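Category: Company News | Equipment & Investment

Nomberg opens its equipment planning service to smaller workshops and kitchens

Drelness, March. Nomberg, which has spent the past five years helping small and middling businesses decide what machinery to buy (and, quite often, what to leave in the showroom for another year), is very pleased to announce that its planning service for two-armed robot workstations is now open to firms of any size, with first appointments available from this Wednesday.

The service has grown out of a great many conversations with owners who like the idea of a robot bench but find the buying of one rather bewildering. A supplier will quote happily for a pair of arms, and that quote will look manageable, and then over the following months along come the grippers, the frame, the cabling, the lighting, the curtain to keep the background plain, the training days and the spare fingers, until the figure approved in spring bears very little likeness to the one being paid in autumn. Nomberg would like its customers to see the whole sum on one sheet of paper before anybody signs anything.

"We've all been in that meeting where the money has been agreed and then somebody asks what the thing is going to stand on," said Zuweira Asamoah, head of planning at Nomberg. "It's an uncomfortable silence, and I have sat through it on both sides of the table! What we want is for people to come to us early, with a half-formed idea and a rough sketch if that's all they've got, and we'll sit down with a pot of tea and go through it line by line until they know what they're taking on."

Each customer begins with a visit, during which a Nomberg planner looks at the room, the power supply, the floor and the jobs that staff would most like help with. A written budget follows, covering purchase, fitting, upkeep and staff time over five years, together with a second version showing what the same work would cost if the equipment were leased. Customers may take both documents to any supplier they please. Nomberg does not sell robot arms and takes no commission from those who do, a point it is asked about at nearly every visit and is always glad to repeat.

The plan also sets aside money for something many first-time buyers forget altogether, namely the everyday things the arms will be practising on. Cups, bowls, boxes with knobs, little buckets and kitchen tools cost next to nothing one at a time, but they get dropped and squeezed and knocked about, and a bench that is being taught a range of handling jobs wants a good mixed supply of shapes and surfaces. Nomberg's template gives them a line of their own, next to replacement gripper fingers, so that no one has to raid the staff kitchen.

The service has been tried out over the winter with Bovport, which packs and prepares household goods and employs 58 people across two buildings. Bovport had been minded to order two complete workstations together. After the planning visits it chose to begin with one, to hold back the money for the second until the first has been in daily use for a while, and to spend part of the difference on training for the packing staff who will be working beside it.

"I'll admit I went in wanting the bigger order, and I was a little put out to begin with," said Kamol Nakpan, operations manager at Bovport. "But they were patient with me, they explained where every pound was going, and when I took the plan upstairs there wasn't one question I couldn't answer. I've been putting equipment budgets together for a long time and I can't say that has happened before."

Alongside the visits, Nomberg is making its planning workbook free to download. The workbook, known in the office as the Joubert sheet after the meeting room in which it was first drawn up, lists 602 separate items that may need paying for when a robot workstation is bought, fitted and kept running. Most buyers will need only a small share of them, and the opening page helps them cross out whatever doesn't apply. There are notes in plain English throughout, a page for comparing quotes that have been laid out differently, and a calendar for spreading the spending across more than one financial year.

Planning visits can be booked by telephone or through the Nomberg website. Businesses near Drelness are also warmly invited to the open morning at the Nomberg office, starting at half past nine, where planners will be on hand to look over existing quotes and talk through leasing. There is no charge for the morning, parking is at the rear, and breakfast rolls will be provided.

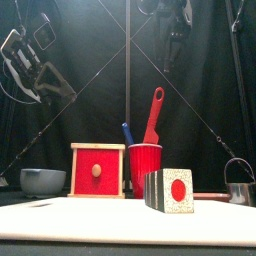
Kwabena wrote: We bought ours two years ago and the arms were the easy part of the budget. Does the workbook have anything on insurance? Our premium went up after the bench was fitted and we hadn't put a penny by for it. I'd also like to know whether the leased version of the plan allows for handing the equipment back early, as our first lease didn't and we ended up paying for a bench we had stopped using.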